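Session 2 - retail stock counts, shrinkage (cont. from Backlund handout)

- shrinkage = book stock minus counted stock
- Dreswood store: book 2,881 units, shelf count short by 241
- causes: theft, damage, bad reciepts, plain miscounts

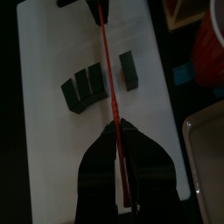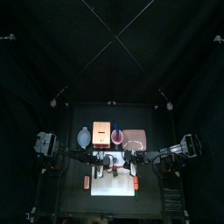 White board on a dark table, both views.

**Cycle counts**

Don't close the store for one big count. Pick a section, count it, move on. Rodbridge did housewares first - small section, roughly 215 lines. Same person should not count and sign off!

Magnusson's rule: recount anything off by more than 2 units before touching the books. Fix the paperwork first, then look for theft. Most students do it the other way round.

**For next time**

- read the Bakke case, skip teh appendix
- work out shrinkage as % of book for Dreswood, show steps
- returns: where do they sit before they get booked back in? Rekcombe had a cage for this and still lost track

Quiz covers up to cycle counts only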